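8/11/24, test kitchen, Jivbridge

Sink and dishwasher day. Goal was to settle the order of work at the double sink, so that produce and dishes stop meeting each other socially.

Started with the left basin for vegetables, right basin for the rack. Tried it the other way around in May and hated it. The plates had a long trip across the eggplant to get to the dishwasher, and the dishwasher is on the right and has shown no interest in moving.

Washing order for produce, current version: daikon, pepper, eggplant, bok choy last. Bok choy goes last on account of the grit. Last batch I pulled it apart over the small glass bowl and got enough sand for a modest beach. Drain the bowl, don't tip it back into the basin (I did this. Twice.).

Mugs go straight into the dishwasher, top rack, handles all facing the same way. This adds nothing to how clean they get but I sleep better. Plates get a rinse and sit in the sink rack until there are enough of them to bother with. The pink one is the control plate and does not go in the machine until we've finished the staining runs. Someone ran it through on the long cycle at 65 C and then wrote "plate seems fine" in this book. Noted, thank you.

The Goline rack fits the basin if you set the drip panel over the front lip. Set it any other way and it drains onto your shoes. Cost us 139 and came with a leaflet in which every drawing is of a different rack.

Door trouble: with the dishwasher down and its rack out, there's one decent place to stand, and it's in front of the cabinet where the detergent lives. Get the detergent out first. Villaseñor tablets are nearly gone, the Homeo powder is what's left, and it cakes. Break it up before measuring.

To do: order tablets, try a 20 minute soak on the bok choy, find the other peeler. 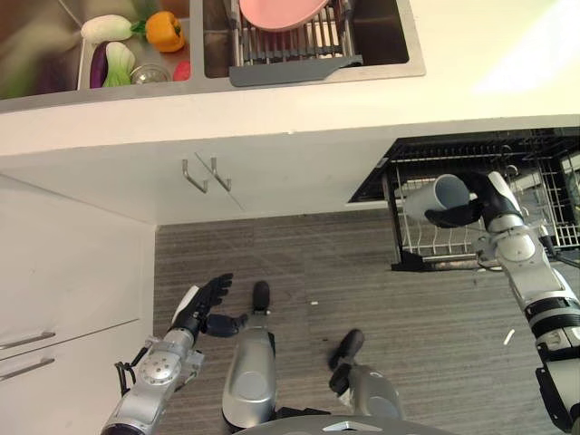

Where do the mugs go once they're cleared from the counter?

Straight into the top rack of the dishwasher, with the handles all facing the same way.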